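Die Tischdecke

Als wir die Wohnung in der Prerkgate übernahmen, stand im Mietvertrag unter Paragraph 8, die Küche sei »pfleglich und ihrem Charakter entsprechend« zu behandeln. Meine Frau las das zweimal vor und sah mich dabei an.

Der Charakter der Küche war helles Holz und graue Fliesen, die Marmor sein wollten. Bezahlt hatte das alles die Hausverwaltung El Sherbiny, und zwar so, dass man es beim Einzug dreimal erzählt bekam. Die Dunstabzugshaube klang auf Stufe eins wie ein Föhn und auf Stufe zwei wie die Landung in Hannover. Wir kochten auf Stufe null und öffneten das Fenster.

Was fehlte, war ein Tisch. Für einen richtigen war kein Platz, für einen kleinen war kein Geld, also nahmen wir den aus dem Keller, der einem Vormieter gehört hatte und dessen Platte aussah, als habe man auf ihr etwas Größeres zerlegt. Meine Frau bestellte bei Tistard eine Tischdecke. Sie sollte, laut Katalog, »salbeifarben, mit dezentem Muster« sein. Das dezente Muster waren Herzen, Sterne und Pfeile.

»Wohin zeigen die Pfeile?«, fragte ich.

»Auf dich«, sagte meine Frau, »wenn du so weitermachst.«

Ich schwieg bis Dezember. Dann kam die rosa Decke dazu, ein Geschenk meiner Schwiegermutter, die an kalte Füße glaubt wie andere Leute an die Auferstehung. Sie war so flauschig, dass kein Möbelstück sie haben wollte. Vom Sofa rutschte sie, im Schlafzimmer lud sie sich auf und knisterte, und so landete sie schließlich in der Küche auf dem Boden, vorläufig, wie es hieß. 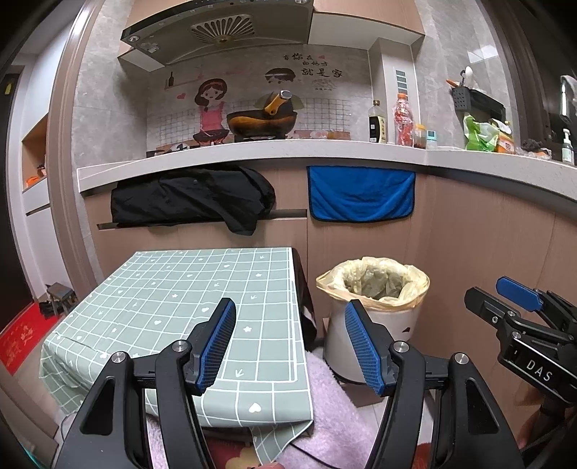
Der Besuch

Die Hausverwaltung kündigte sich für zehn Uhr an und kam um halb zehn, zu zweit, mit Klemmbrett. Ich hatte noch vor, das blaue Handtuch von der Schrankfront zu nehmen und die schwarze Tasche daneben auch, aber dafür hätte man wissen müssen, wohin damit. Die Griffmulden waren nun einmal das Einzige in dieser Küche, woran sich etwas hängen ließ. Der Herr mit dem Klemmbrett betrachtete erst das Handtuch, dann die Tasche, dann sehr lange den Mülleimer, dessen Beutel meine Frau immer so sorgfältig über den Rand schlägt, als erwarte er Gäste.

»Und das?«, fragte er und meinte den Boden.

»Fußwärme«, sagte meine Frau.

Er schrieb es auf. Seine Kollegin hob einen Zipfel der Tischdecke an, sah die Platte darunter und ließ ihn wieder fallen, mit dem Takt einer Ärztin. Dann strich sie den Stoff glatt und fragte, wo wir ihn herhätten.

»Tistard«, sagte meine Frau. »Bei Plolley gibt es die auch, aber nur mit Ankern.«

»Anker hätte ich nicht genommen«, sagte die Kollegin.

»Nein.«

Zwei Wochen später kam ein Brief. Wegen der Haube wolle man sich melden, der Zustand der Küche sei im Übrigen ihrem Charakter entsprechend. Ich fand das beleidigend. Meine Frau hat den Brief unter die Tischdecke gelegt, an die Stelle, wo die Platte am tiefsten ist, und seitdem stehen die Tassen dort gerade.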